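Inicio | Manuales | Drekanier | Descargas | Contacto

4.2 Limpieza del filtro del humidificador Clodari

PRECAUCIÓN: desenchufe la base antes de retirar el depósito.

1. Gire la tapa a la izquierda y extraiga el cartucho.
2. Aclárelo con agua tibia – sin detergente – durante 10 minutos.
3. Deje escurrir y vuelva a montarlo.

Nota: el cartucho dura hasta 2,000 horas.
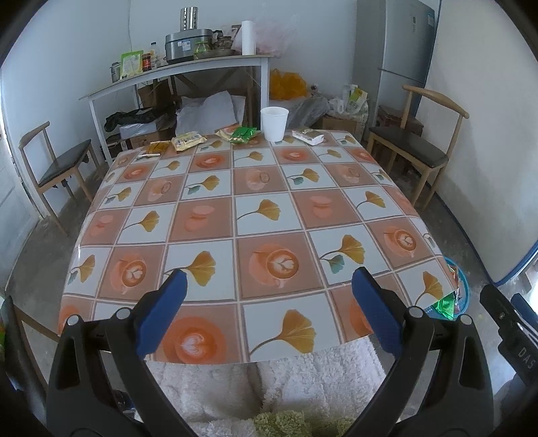
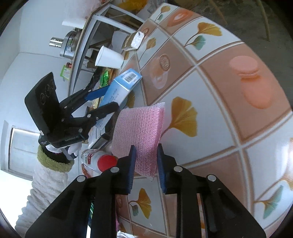

¿Cuándo se reinicia el contador del filtro?
Al montar un cartucho nuevo; tras una limpieza se mantiene la cuenta.

Comentarios
pillgate_m: La tapa del mío gira a la derecha.
rosal7: Falta el par de apriete.

Relacionado
4.3 Descalcificación de la base
Recambios Tijani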